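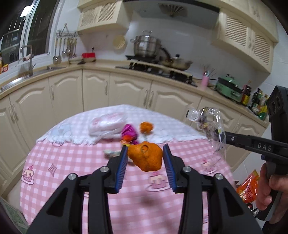

Isla Ellery had 200 words to fill and a deadline at 11. The movie was called Voter, and she had seen it the night before in a theater with five other people, one of them asleep.

She typed that it was a satire. She deleted that. Fabian Koller, who ran the arts page, had told her twice that she called everything a satire.

"What happens in it?" he asked from his desk.

"A man counts ballots in a school gym. Then he counts them again. Then his wife leaves."

"Is it funny?"

"The wife is funny."

He went back to his sandwich. The director was Heidrun Zaugg, and Isla had loved her first picture, Dakach, at 21, enough to write her a letter. Zaugg had written back - one line, asking what she hadn't liked.

Isla hadn't answered. She'd kept the card through three apartments and lost it in the fourth.

At ten forty she started over. She wrote that the gym was too well lit and the second count went on too long. She wrote that the wife should have had the movie. It came to almost the right length.

"Send it," Fabian said.

She read it once more, took out the word brave, and sent it.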